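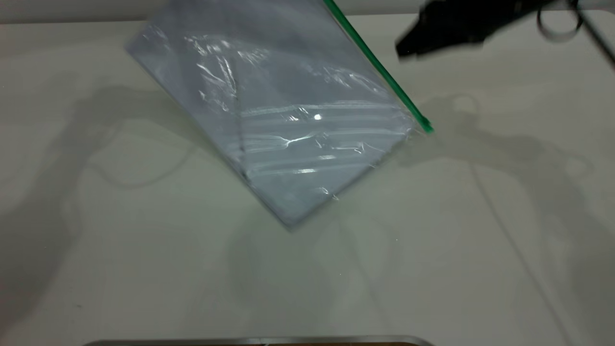
Notas do orador, 9/17/22

Agradecer à Ovura o convite. Passar à questão central: podem as máquinas assumir já as tarefas domésticas e de oficina?

Sacos com fecho: o plástico transparente enruga, dobra e reflete a luz de cima. A forma muda a cada movimento do braço. Pausa.

Ensaios Fillik: 45 tentativas, 21 concluídas sem intervenção. Não comparar com a linha da Kirkska, que só trata peças rígidas.

Posição institucional: ainda não, salvo sob supervisão. Perguntas, 11 minutos.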